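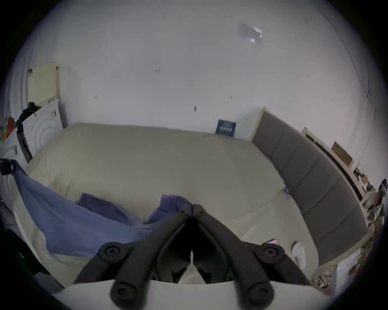 Lit garni d'une couette claire et d'une couverture bleu lavande, panneau latéral gris à surpiqûres verticales.

À propos de Coltik

Activité
Coltik assure l'entretien, la remise en état et la rotation du linge de lit et des garnitures rembourrées pour des logements meublés et des résidences de moyen séjour. L'activité couvre les couettes, les couvertures, les protège-matelas, les têtes de lit et les panneaux latéraux capitonnés. Le mobilier de rangement attenant au couchage (étagères, chevets, petits meubles) est traité en option, au dépoussiérage uniquement.

Historique
L'atelier d'origine, Šindelář, a été ouvert en 1843 comme fabrique de couvertures de laine. La production a cessé au profit du lavage et de la réparation, et le fonds a été repris en 2000 sous le nom de Coltik. Le bâtiment de Walldale abrite la laverie et le stock. La réparation des garnitures est installée dans l'annexe, à l'étage, avec accès par la cour.

Méthode d'intervention
Chaque chambre est traitée dans l'ordre suivant : dégagement de la surface du lit, dépose des couvertures, contrôle de la couette, contrôle des panneaux, remontage.

Le dégagement concerne tout ce qui est posé sur le couchage : téléphone, mouchoirs, chaussettes, petits objets en plastique, livres appuyés contre le mur à la tête du lit. Ces objets sont placés dans un bac au nom de l'occupant et restent dans la chambre. Les câbles muraux ne sont pas débranchés.

Les couvertures de couleur sont séparées des couettes claires dès la dépose et voyagent dans des sacs distincts. Une couverture bleue ou lavande n'est jamais lavée avec du linge crème, quel que soit son âge. La couette est dépliée à plat, examinée sur les deux faces, puis le long des coutures du pourtour. Toute migration du garnissage est notée sur la fiche.

Les panneaux rembourrés sont aspirés dans le sens des surpiqûres, à l'embout plat. Les taches sont traitées localement à l'extracteur. Les cadres en bois peint qui bordent certains panneaux sont essuyés au chiffon microfibre à peine humide ; le produit textile ne doit pas atteindre la peinture. Les crochets muraux sont laissés en place et signalés au gestionnaire s'ils présentent du jeu.

Paramètres de lavage
Protège-matelas coton : 95 °C, essorage complet.
Couvertures de couleur : cycle délicat à 20 °C, séchage à plat.
Couettes : selon l'étiquette du fabricant, séchage en tambour jusqu'à disparition des amas.

Suivi
Les fiches de chambre sont saisies dans Indach, notre registre interne. Chaque pièce de linge y possède un numéro, une date de mise en service et un relevé des réparations. Le gestionnaire reçoit l'extrait correspondant à son site après chaque passage. L'inventaire général a lieu en novembre ; les enlèvements sont suspendus pendant sa durée.

Responsabilité technique
Hedvika Beneš dirige l'atelier et valide les procédures. Les demandes relatives à un textile non étiqueté lui sont adressées avant tout enlèvement, avec la composition supposée et une photographie de l'envers.

Page mise à jour le 4 mai 2023.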